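Product Review: Zivik All-Season Washable Quilt, Double
Prepared for the Rafferty Guest House Group, Dilturport
December 27, 2021

Scope of the review

The Rafferty Guest House Group replaces its bedding in stages. In recent years the quilts bought for guest rooms have been of two types: a feather quilt that must be sent out for cleaning, and a low-cost polyester quilt that is washed locally and discarded when it becomes thin. Neither has been fully satisfactory. The feather quilts are well liked by guests but are out of service for long periods, and the polyester quilts lose their shape.

The Zivik All-Season Washable Quilt is offered as an answer to both problems. It is sold through Vendia, the supplier from which the Group already buys towels and pillow covers. The double size was reviewed, in white, which is the only color offered to trade buyers. Six quilts were bought at the normal trade price and placed in rooms used by paying guests. The supplier was not told that a review was planned.

Price and contents

The double quilt costs $379. It arrives in a cotton storage bag with a drawstring, and the care leaflet is sewn into the bag, so it is unlikely to be lost. A matching cover is available but was not bought. The Group's existing covers fit without difficulty, although the corner ties inside the older covers are too short to be knotted through the loops on the quilt. Housekeeping staff lengthened them with cotton tape.

No spare fabric or repair patch is supplied. At this price, one would be welcome.

Construction

The shell is a close-woven cotton with a soft, slightly dull finish. The fill is wool blended with a plant-based fiber, held in square pockets by stitched walls. The stitching was even on all of the quilts received except one, where a row along the foot end had been sewn twice. The fault was cosmetic and the quilt was kept.

On the Group's postal scale the double quilt weighed 2307 grams, out of its bag. It feels heavier on the bed than the feather quilt it replaces. Some guests prefer this and some do not, and a manager placing an order should consider who usually stays in the house. The edges are bound with a wide cotton tape which has shown no fraying to date.

Washing

The leaflet allows a warm wash on a gentle cycle with a mild liquid detergent. It advises against powder and fabric softener. It also states that the quilt should have plenty of room in the drum, and this instruction deserves attention. The small machines installed in most of the Group's houses are not large enough for the double size. The quilt can be forced in, but the middle will not be rinsed properly. Houses without a large machine should plan on using a self-service laundry.

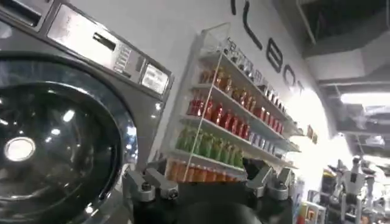

Front-loading washing machine with a tinted glass door and slanted control panel.

Closing the loops with a few loose stitches before washing was tried and found to be unnecessary. Turning the quilt over between the wash and a second rinse, however, was worth the effort. Quilts treated in this way came out with less detergent left in the seams.

Marks from tea and face cream came out in a single wash. A mark from self-tanning lotion did not, and after a second wash it could still be seen in daylight. The Group's usual practice of treating such marks by hand on the day of checkout should continue.

Drying

Drying is the weaker part of the quilt's performance. The shell dries quickly and gives the impression that the work is finished when the fill is still damp. In November, when the first full round of washing was carried out, two quilts were returned to their bags too early and had a musty smell when they were next opened. Both recovered after being washed again and aired. The leaflet mentions airing only in its final line, and the advice should be placed where it will be read. 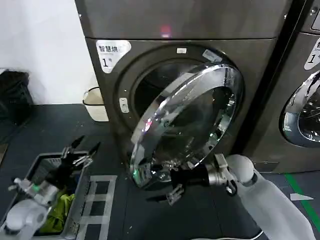
The corner loops are the one detail of the design that caused repeated annoyance during handling. They are stiff, they stand out from the binding, and they catch on whatever the quilt is drawn across, from bed frames to cart handles. Staff should take the same care at the dryer. On a front-loading unit with a gray gasket around the drum opening and a small latch on the panel beside it, the quilt should be gathered into the arms and lifted clear of both. Pulling it out by one corner puts the whole weight on a single loop. A softer loop, set flat against the edge, would remove the problem.

A low heat setting is required throughout. The Group's staff found that stopping the dryer partway, shaking the quilt out, and putting it back folded the other way gave a more even result. Dryer balls made little difference and were noisy. Line drying is possible in good weather, but the quilt should be laid across two lines so that the fill does not drop toward the bottom edge.
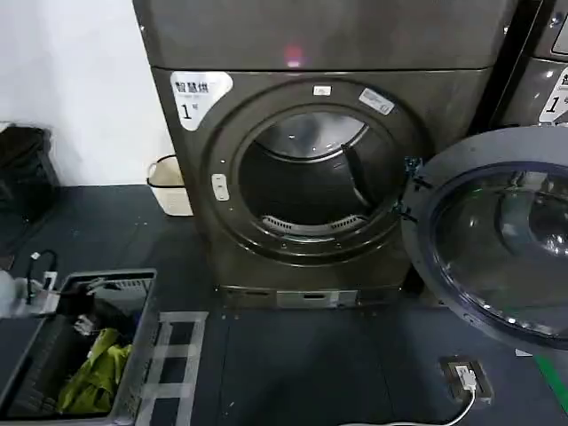
Dryer no. 1. The unit number is on the label at the upper left of the front panel.

Comfort in use

Guests were invited to comment on a card left in the room. Most comments concerned warmth, and most were favorable. The quilt holds heat well without becoming stuffy, and several couples noted that it suited both of them, a rare thing in the Group's records. In the top-floor rooms, where heat collects, it was judged too warm even with the radiator off. The name "All-Season" should therefore be read with some caution.

The fill is quiet. There is none of the rustling associated with cheaper washable quilts. A faint smell of wool was present for the first few nights and then faded.

Guarantee and service

Vendia offers a guarantee against split seams and shifting fill. It does not cover damage from high heat. The double-stitched quilt was reported, and a reply was received from Ita Brennan of the trade desk, who offered either an exchange or a credit. The credit was taken and appeared on the next statement. Trade delivery is free on orders over $600, so two double quilts ordered together will qualify and one will not.

Recommendation

The quilt is recommended for double rooms on the lower floors of houses that have access to a large washer and dryer. It is not recommended for top-floor rooms, or for any house where bedding must be washed and returned to the bed on the same day. Managers who place an order should buy at least one quilt beyond the number of beds, so that airing is not cut short. Feather quilts in good condition should remain in use until they are due for replacement.

The single size was out of stock during the review period and has not been tested.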